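Ticket 1686 – Lights in the main room, flicker and buzz
Site: Hinrichs building, main room
Opened by: Wiebke Albers
Assigned to: Lutz Voß
Priority: normal
Status: waiting for parts

Reported problem

Wiebke Albers, April 16, 2026: One of the lights in the main room flickers for a minute or so after it is switched on, then settles down. There is also a buzz from overhead that comes and goes. It is worst first thing in the morning. I can't tell which light the buzz comes from, the metal ceiling carries the sound. Can someone look before the July inspection?

Log

Lutz Voß: Do all the lights come on together, or is the corridor at the back on its own switch?

Wiebke Albers: The corridor has its own switch. The buzz is there with the corridor light off.

Lutz Voß: On site. Switched the room off, waited, switched it back on. Flicker reproduced on the second try. Swapped the tube for a new one from the cabinet. Same flicker, so the tube is fine and I put the old one back. Most likely the ballast.

Lutz Voß: Buzz is a separate thing. Pressed up on the fitting with the pole and the noise stopped, let go and it came back. One mounting clip has lost its spring and the housing vibrates against the beam. Wedged it for now with a strip of rubber. That will hold for a while but should not stay there.

Xiaoyan Guo: Do you need 2 ballasts or one? Plultix has them in stock, the clips have to come from Wikulov and only in bags of 200.

Lutz Voß: Order 2, one as a spare. A bag of clips is fine – we will use them up in the other rooms.

Rosemarie Hellwig: What is the ceiling like? The supplier will want to know what the fittings are mounted on.

Lutz Voß: Corrugated metal panels with deep beams between them, fluorescent lights throughout.

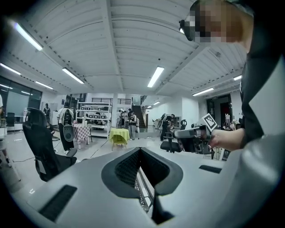 Next steps

1. Xiaoyan Guo to place both orders and add the delivery date to this ticket.
2. Lutz Voß to replace the ballast and the clip, power off at the panel first. Needs the tall ladder back from Hakon.
3. Remove the rubber strip.
4. Wiebke Albers to check on a cold morning and close the ticket if both faults are gone.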